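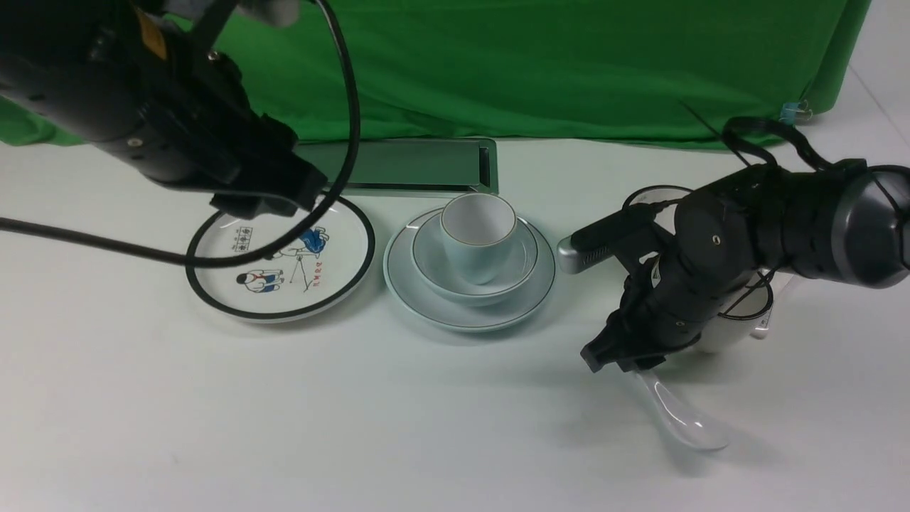

**pourover_pete** wrote:
I finally made it to the open day at Navero in April, and I've been meaning to write it up for you all ever since. My sister came along for the snacks and ended up staying longer than I did. We got to the dish table before the crowd and had a good long look at it, two black arms reaching in over a white table with the green cloth hung behind, and a white soup spoon in the right-hand gripper. I have dropped that exact kind of spoon more times than I care to admit, so I felt a certain kinship! The teacup nested in its bowl made me nervous too.

**flemia_fan** wrote:
Oh, I'm jealous! Did they let you ask questions? When I went to the one in Mendoza we were herded past everything in 2 minutes.

**pourover_pete** wrote:
Plenty of questions, and the young woman from Grisia was very patient with me. She said they'd logged 3400 practice runs with tableware. I asked if she was sick of washing up and she laughed. What I liked best was the plate with the little cartoon people on it and the thick black rim (I'd buy a set of 4 if I knew where).

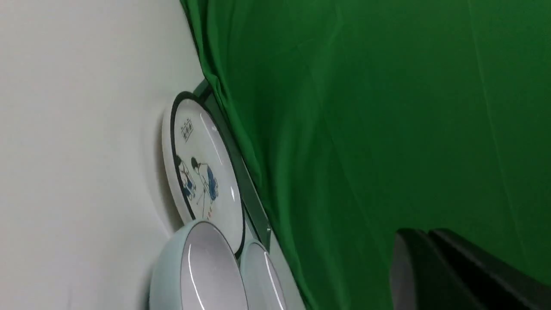
My sister thought real china was asking for trouble and that plastic would do for a demo. I think she's wrong, but we argued it all the way to the parking lot.

**oldgearbox** wrote:
I'm with your sister. A tidy table and a plain backdrop don't tell you much about my kitchen sink.

**flemia_fan** wrote:
Well, you have to start somewhere, gearbox! Pete, are they doing another one in the fall?

**pourover_pete** wrote:
She thought so. I'll post the sign-up when I see it.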